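Bench notebook: the dark table

Monday, July

Started before eight because the workshop was still cool and I wanted the windows open for the wax. The dark table again! I know I've filled pages with this thing already, but it came up so well today that I want it all written down before I forget the order I did it in.

For anyone joining here: this is the near-black table Ludivine found when we cleared the Vastudell storeroom. It was bought in 2014, according to the sticker underneath, and then spent years with mugs and solder and glue guns on it. Modupe wanted to sand it right back and start over. I wanted to try cleaning first, and I got my way on the condition that I'd do the sanding if I was wrong.

Cleaning. Warm water with a small squirt of dish soap, 200 ml in the blue jug, cloth wrung out hard. Worked in strips along the grain, wiping each one dry before starting the next. The first cloth came up a horrible gray-brown (very satisfying). Second pass much lighter. Third pass nothing, so I stopped. Left it up to 40 minutes with the fan going and went to sort the screw drawers, which I'm not going to write about.

Sticky spots. Old tape glue, mostly near the long side. Tried the citrus cleaner from Chauvin on a cotton rag. It needs a minute to sit, and I kept rubbing too soon. Once I learned to leave it alone the glue rolled off in little gray crumbs. Wiped over with the soapy cloth afterward or the spot stays greasy and the wax won't go on even.

Scratches. Most of them vanished with the dirt, which tells me they were never scratches. The real ones I rubbed very lightly with 1000 grit, always along the streaks, hardly pressing. Fatemeh came by at this point and held her phone light down low against the surface for me, and WOW, what a difference that makes. You see every little drag mark. Under the ceiling lights the same patch looks perfect. I'm doing it that way every time from now on.

Edge. I really like the rounded edge on this table. It's kind to your forearms and there's no corner for the finish to chip off. Did it with the cloth folded over my thumb. Kwadwo suggested a bit of foam as a backing and he was right, foam follows the curve and my thumb doesn't.

Wax. The dark paste from Ulier, thin coat, tiny amount on the cloth. First try was too thick and smeared, so I buffed that patch down and went again. Second try beautiful. The streaks in the surface had gone flat and dull under the dirt, and with the wax on they come up faint but clear, running the long way. I walked around it more times than I needed to.

Glare. Here is the one thing I'm still chewing on. A dark top with any polish on it throws light back at you, and you get a pale shiny band lying across it that moves as you move. Marcelle works at it sitting down and she'll notice it more than I do. Ideas so far:

- turn the table so the window is behind the person sitting there
- buff less, leave it more satin
- a cloth or mat for fine work, only when needed

I'd try the second one first. I also laid the white plastic piece with the slanted black stripes on the table, just to see something pale against the dark, and it reads fantastically well. Small dark parts are another story. A black cable on this surface more or less melts into it, so I'd still want something light underneath for fiddly jobs. 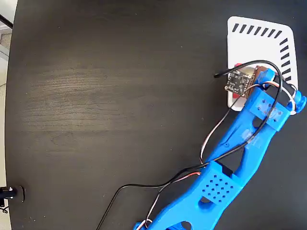
Marcelle's vote, when I asked her at lunch, was for the satin look, plus a strip of pale felt along the back to put small parts on. I love the felt idea. There's an offcut from the Flivoten shelves that should be long enough if I cut it straight this time.

Things to remember:

Dust shows on a dark top within the hour. A dry microfiber before starting work and that's plenty. No spray polish, it goes cloudy over the paste wax and then it all has to come off again.

Hot things go on the cork squares. I put them in the top drawer with the tape.

Tape straight on the table is fine for an afternoon, but please peel it off the same day. I've done my share of glue removal for this year!

Wax has to harden overnight before anything heavy sits there for long. 

Still to do: felt strip, second thin coat on the edge, check the underside for the loose bracket Modupe mentioned, and ask Ludivine if the other table from the storeroom is the same finish. If it is I'm doing that one too, and I already know how.

Used up: two cotton rags, most of a microfiber, a good third of the small tin of wax. Order another tin.

Comments

Modupe Ajayi
OK, you win, it looks great. I had the sander out and everything. The bracket is on the window side, by the leg.

Kwadwo Quansah
Try a shoe brush for the last buff on the edge. Softer shine than a cloth gives.

Ludivine Lecomte
The other one is the same finish but it has a paint stain. Come and look before you promise anyone.

Recent entries

Foam, cork and felt: what we keep under things
Screw drawers, second attempt
Taking old glue off the Flivoten shelves
Storeroom clear-out, what stayed and what went

Get new notebook entries by email. Enter your address to sign up; you can unsubscribe at any time.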